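Mapplebeck Parent > Play > Interviews

Latest Babies Toddlers Play Swap Shop Contact

Eight blocks and a flat surface: Leonora Evangelista on shape sorters

By Haris Talpur

Leonora Evangelista has run the Bornstead toy library since her younger son started school. It lends 700 toys to 200 families, and the ones that go out most are the shape sorters.

"People think the puzzle is the box," she says. "They bring it back and tell me their daughter is bored with it. I ask what she does with the blocks when the box is in another room, and they don't know. They've never put the box in another room."

Her advice is to start with the blocks alone, on something flat and hard. Carpet is no good for it. The blocks tip over, and a child of eighteen months will blame herself for that. A wooden board is what Evangelista likes best, either on a low table or on the floor.

"Plain wood. No printed mat with farm animals on it. You want to see the red one and the yellow one and not much else."

She prefers a small set, with two blocks in each of four colors. With eight pieces a child can look at everything at once. Larger sets get tipped out and left, and then somebody's dad is picking hexagons out of the couch.

I asked whether color or shape comes first. She said it depends on the child and that parents worry too much about the order.

"Some of them put the two blues together straight away. Some want all the pointy ones, because pointy feels different in the hand. I had a boy who only wanted the star, for weeks. He carried it to lunch. His mother asked me if she should take it away from him and I said no, why would you?"

The library checks every sorter when it comes back. Blocks get washed in warm water with dish soap, then dried on a towel. Evangelista looks along each edge for cracks and bite marks. A chewed corner is fine if it's still smooth. Anything sharp goes in the trash, and the set is held back until she finds a match.

Finding one takes time. She keeps 40 odd pieces in a cookie tin under the desk, mostly from a Clumby set that came in with a house clearance, and a few from Zondmont that are slightly too big for the Clumby lid. "You find that out when the child finds it out," she says.

Standing the blocks up is something she shows parents on their first visit. A thick block will stand on its flat base without help, so a child can push it along, hide a raisin behind it or line it up with the others. She doesn't mind if no sorting happens at all.
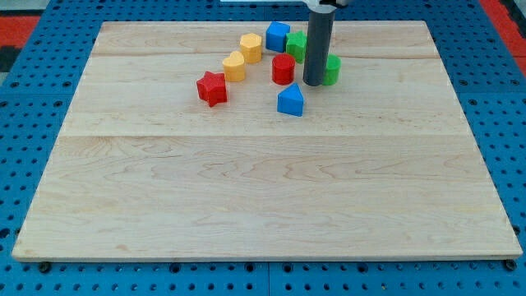
"Give them ten minutes and keep your hands in your lap," she says. "That's hard for the grown-ups. They want to say 'star, star, where's the star.' Let her look. If she pushes them all to the far side and walks off, she's done, and you can have your coffee."

The library is open 52 weeks a year, mornings only in August. Loans are for three weeks – longer if you call.

Comments (3)

dotty_m: We borrowed one of these in the spring. My son stacks them by color and then lies down next to them. Happy for half an hour.

Greg P: Is the Zondmont lid sold separately? Ours cracked and the blocks are still good.

twinsinmapplebeck: The raisin thing works. Buy more raisins.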